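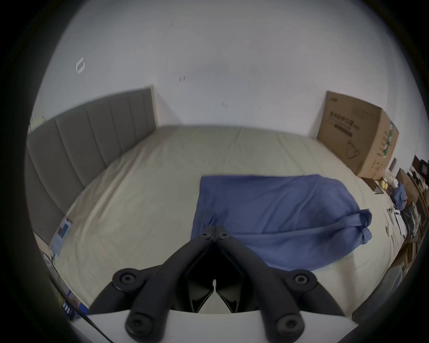
### 3.2 Material and coding of the videos

The material for this study was collected from Pondach, a video site where many amateur comedians publish parody songs. We searched the site with a fixed list of words in October and saved the results on one day, so that later changes in the ranking could not influence our selection. The search gave 3380 videos. We removed copies, videos without singing, and videos made by professional television programs. After this step 540 videos remained, and they are the basis for all tables in Section 4.

Each video was coded by 2 persons who worked separately. The first group of codes describes the song: whether the melody is taken from a known song without change, whether the new text keeps the rhyme scheme of the original, and at which point the first joke appears. We decided to measure the first joke from the beginning of the singing and not from the beginning of the video. Many performers speak before they sing, and some of them speak for a long time. Huang (So-ying Huang, personal communication) suggested that these spoken introductions should be studied as a form of comedy in themselves. We agree with this, but it is outside the limits of the present paper.

The second group of codes describes the place of the performance. We used five values: bedroom, kitchen, other room, outdoors, and stage. A video was coded as bedroom when a bed could be seen at any moment, also if the bed was not fully made and had only a fitted sheet (compare the bed in Figure 1). A sofa which may be used for sleeping was coded as other room. When the performer moved between places, we took the place in which the refrain was sung for the first time.

The third group concerns the reaction of the viewers. We counted only comments which quote at least one line of the parody text. This is a stricter measure than the one used in the Clivley study of comic songs, where every positive comment was accepted as a sign of success. In our opinion a quoted line shows better that the viewer listened to the words. It also has a weak point: short lines are easier to quote than long ones, and therefore performers with a simple style can receive a higher value.

The coders did not agree on the place in 67 videos. Most of these were filmed in small apartments in which the kitchen and the living area are one room. The cases were discussed until both coders could accept one value. For the first joke the disagreement was more difficult to solve, as it depends on what a person finds funny. We followed the rule of Troncoso and accepted the earlier of the two positions. The same rule was later applied to the Ziltivlow recordings, which are treated separately in Section 5.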